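Robots in Shared Workspaces
Unit 7: Marking and keeping the work area
Course notes, Bravlow Technical College

What this unit covers

Unit 6 dealt with stopping a robot. This unit deals with the space it works in: how the edge of that space is decided, how it is shown to people, and how it is kept fit for use during a shift. The rules below are the college's own lab rules. They are stricter in places than what you will meet at work, and looser in none. Where a site has its own rules, those apply on that site.

You should have read the risk assessment sheet for the Drestenora cell before the session. Bring your own copy, as we will write on it.

7.1 Three areas, three names

Students mix these up every year, so learn the terms first.

Reach: everywhere the arm, the tool and the part it is holding could get to if nothing limited them. Measure with the longest tool fitted.

Work area: the part of the reach that the task needs. It is normally much smaller.

Keep-clear area: the work area plus a margin for stopping distance and for a person's hand or arm moving towards it.

The margin is worked out, never guessed. In the worked sum on the back of the sheet, the arm travels 147 mm between the stop signal and standstill at full task speed. We then add 100 mm for error in the sensor and the mounting, plus an allowance for the approach of the hand. Redo the sum if the speed, load or tool changes. A heavier gripper with the old margin is the most common fault we find in student paperwork.

7.2 Showing the edge

A limit set in software protects people only if it works, and it tells them nothing. The edge must also be visible. There are several ways of doing this.

Floor lines. Cheap and long lasting. They wear at corners and under wheels. Check them monthly and renew any length where the colour has gone.

Tape on the bench. Fine for a short trial. Lifts at the ends and leaves glue.

Projected light. Can follow the task as it changes. It shows up poorly under strong daylight, and a hand or tall object may block part of it. If the lamp fails, the edge vanishes, so a projected line must never be the only marking for a keep-clear area.

Whatever is used, write down what it means. A line may mean "keep out", "place parts here" or "the robot is looking here". Two meanings for one colour in the same room is a fail at inspection.

7.3 What may be on the table

The task sheet lists the objects for each run. Anything on the list may be on the table. Anything else comes off before power is applied to the arm, including pens, phones and the task sheet itself.

For handling tests with household items, follow these points as well:

Use empty drink containers. If a full one is needed for its weight, it must be sealed.
Replace fruit when it is bruised or split.
Record the start position of each item before the run. "Left a bit" is not a position.
Soft packets change shape each time they are gripped. Note this on the sheet, and do not compare grip results between a new packet and a used one.
Spare items go on the side shelf, lying down if they could roll or topple when stood up.

7.4 Reading a set-up

Marking a boundary is only useful if you then check each object against it. Take the objects one at a time and say inside, outside or on the line. On the table below, the drink can is inside the ring of white light, while the green snack bag and the apple are both to the right of it. The can has been opened, so under 7.3 you would check that it is empty before going further. The desk behind the rail has a keyboard, papers and a power strip on it, and a white cable hangs in a loop under the front edge of the tabletop. Write down what you would do about each before you turn to 7.5.
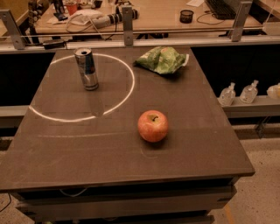
7.5 Cables and nearby surfaces

Cables near a cell are clipped or run in a cover. A loop that a foot, a sleeve or the arm could catch counts as a defect even if it has hung there all term. Desks next to the cell may hold equipment in use. Cups with liquid in them are not allowed on any surface that also has a power strip.

7.6 Before and after each run

Before: table checked against the list, edge marking visible, stop button tested, second person told.
After: arm parked, power off, items returned, log signed.

The log needs 2 signatures. A run with one signature is treated as not done and will not count towards your practical hours.

Reading for next week: Zirnitum lab manual, the chapter on speed limits. The Grīnberga case study is in the shared folder, file 486. Read it as far as the timeline and make your own list of which rules in this unit were broken, with section numbers.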